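Tresis notebook - two-arm station, earbud sorting
13 July 2023
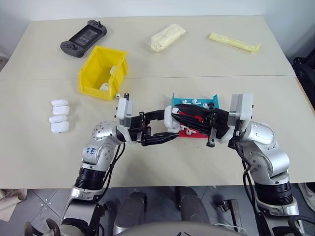
Right gripper on the sorting tray, spare cases lined up by the left arm, yellow bin behind.

Good session! We're finally on the full earbud task for the Girnadgate challenge, and I am so much happier with it than with the block stacking we did all spring. Small, shiny, slippery parts - everything the arms hate, and the whole team is hooked on it.

Settings for whoever picks this up next: right arm holds the tray, left arm does the fine work. Close speed at 34 on both sides. I tried it faster and the tray skated toward the bin every time. Wait 1,000 ms after the right gripper closes before the left one moves (the old script had 318, way too short).

Episode count on the Karnmont drive is 1,190 now, counting the bad ones. Please don't delete the bad ones! I want to go through the drops and see if they bunch up on one side of the tray.

Still open:
- left approach comes in too flat, try tilting the wrist a bit
- glossy cases under the ceiling lights, does the depth get noisy? check
- tape marks for the bin so it goes back in the same spot
- ask the Echeverri team how they pad their fingertips

Demo for the new members is in September. I'd love to have the lid closing step in by then, even if it's slow.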